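3.2 Collection of demonstrations

Demonstrations for the Stirkora set were gathered at the Granusmont site by trained operators working in pairs. One operator controlled both hands of the robot while the other reset the table and read out the next instruction. Each session was limited to 40 minutes, after which the two changed places. Collection began in November and closed with 1617 accepted episodes covering 23 household tasks.

Before each episode, the objects were placed according to a printed layout drawn at random. Operators were told to work at a steady pace and to correct small errors as they happened. A slipped grasp followed by a second attempt was therefore kept – such recoveries proved useful in training – but an episode was dropped if an object left the table or if the operator paused for a long period with no clear purpose.

Soft items required separate rules. A cloth does not return to the same shape between trials, and early sessions showed that operators tended to fold it neatly by habit. The reset instructions were revised so that the cloth was dropped or twisted by hand before being set down near the dishes. Figure 2 shows a layout with a rolled cloth lying across a plate, with a mug and a pumpkin-shaped toy nearby and both robotic hands partly in view.
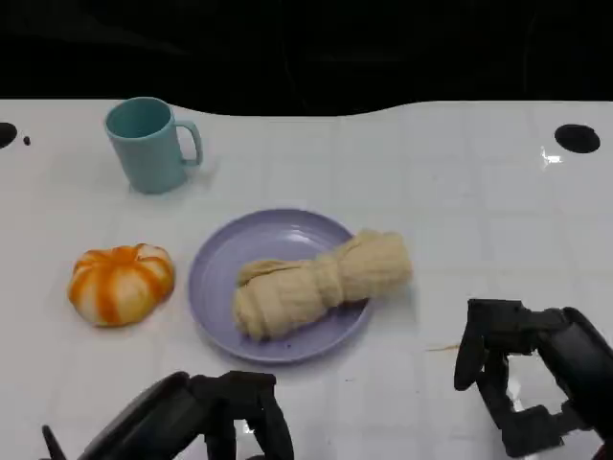

Figure 2. Head camera view of a tabletop layout from the Stirkora set.

Labels were added after collection. Each episode was given a short written instruction and a mark for the moment of first contact, and a second reader at Trevby checked both. Where the two readers disagreed on the moment of contact, the earlier mark was used. Episodes with unclear instructions were returned to the operators for rewording.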